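The Two-Finger Cell at Hurnbridge

Most of the work on the Flevik cell is done before the arm moves. The cell picks short cylinders off a flat table and sets them in a tray, and the Hurnbridge shop runs every change in simulation first. Anel Jacobs looks after the model. Rónán Cronin looks after the hardware, which sits two doors down the hall.

The job in February was a finger swap. The old fingers had worn at the pads and closed unevenly, and the new set from Phelan was slightly longer. A longer finger shifts the tool center point, and every stored approach height shifts with it. Jacobs measured the new parts, updated the hand model and reran the pick routine from the top.

The first check is the wrist camera view with the gripper open. Both fingertips must show at the bottom of the view and reach close to the same height. If one stands taller, the mount angle in the model is wrong and there is no point in going on. The table is left a plain brown with no texture, so that the part finder has only color and outline to work with.

The second check is the offset. The part is placed off to one side of the gripper, and the arm must correct before it descends.

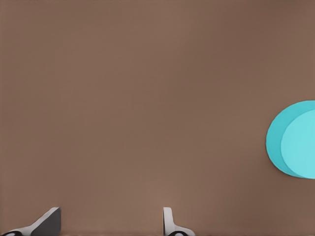 A part at the margin is harder than one in the center. The finder fits an ellipse to the top face, and with half the curve missing the fit can drift toward the side wall. Jacobs gave the top and the wall two shades of cyan for that reason. The routine now makes a short sideways move, looks again and only then commits to a height.

She ran 1,114 picks on the new model. The first build missed 136 of them, nearly all on the right side, and the cause was a sign error in the camera offset – a single line in the hand file. Cronin then bolted on the real fingers, torqued the screws and checked the pads with a feeler gauge.

The old set is in a drawer at Zirkville, tagged with its last cycle count. The pads on the new set are due for inspection after 468 hours.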